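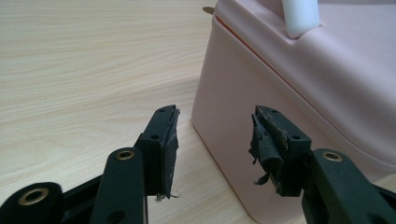 Hand-held gripper check before the spare parts order

Filled in by Stuart Rudd, 9 Apr 2018. Covers the hand-held grippers on the Odera bench. Results go into the equipment budget, so please write a comment next to anything that isn't a plain OK.

FINGERTIPS AND PADS

1. Rubber pads flat against the fingertip block, no lifting at the edges.
FAIL. Left pad is frayed and starting to peel, with a thin strip loose at the top corner. Right pad is much worse. It is torn, with flaps curling away from the block and fragments hanging off the lower edge.

2. Pad surface clean and free of flecks or fibers.
FAIL. Grayish-white flecks on top of the right pad. Could be residue, could be the backing showing through. A few pale threads at the bottom of the left one. Do not pull threads off during use. Trim them at the bench.

3. Pads replaced as a pair.
Not done in March. One side was changed and the other left on. Order pairs only from now on.

4. Fingertip blocks free of cracks and chips.
OK on the faces I could get a light on. Reuse the blocks. No need to price new ones this round.

LINKS AND PIVOTS

5. Brass eyelets seated in the links.
OK. Push each one with a thumb. Any that moves goes on the list below.

6. Links open and close without side play.
OK for now. Check again after the new pads are on, as a thicker pad changes where the fingers meet.

7. Screws tight.
Two were loose and have been tightened. Add thread lock to the order.

WORK AREA

8. Table clear of rubber crumbs.
Sweep after every session. Crumbs get under the pads and start the next tear.

9. Test objects free of sharp seams.
Run a finger along lid edges on the plastic boxes. Nothing caught, but I would like this done monthly.

PURCHASING

10. Pad stock on hand.
None. This is the item that needs a decision. Pridono quoted $86 for a pack of pads with adhesive already on the back. Skunier sells plain sheet that we would cut ourselves. It is cheaper per pad, but somebody has to cut it square, and the last batch was not square.

11. Budget line.
$700 is left for consumables. I am asking for 5 packs from Pridono, $430 before shipping, with the rest held for thread lock and a set of spare eyelets.

12. Complete spare fingers.
Hold until the Rummont line is planned. If that goes ahead we will want the same fingers there, and one larger order makes more sense than two small ones.

13. Next check.
After the pads arrive. Until then, log the date on each pad with a paint pen so we have a real replacement interval to budget from. At present we are guessing.

Status: do not use until pads are replaced.

Shares: 2
Comments (3)

tmk_bench
Is the Pridono adhesive any good on black plastic? Ours let go at the corners first, same as your left one.

S. Rudd
Wipe the block with alcohol and leave it clamped overnight. I have no numbers on it yet.

orla.p
We went with cut sheet and a steel template. The template paid for itself but you do need someone patient.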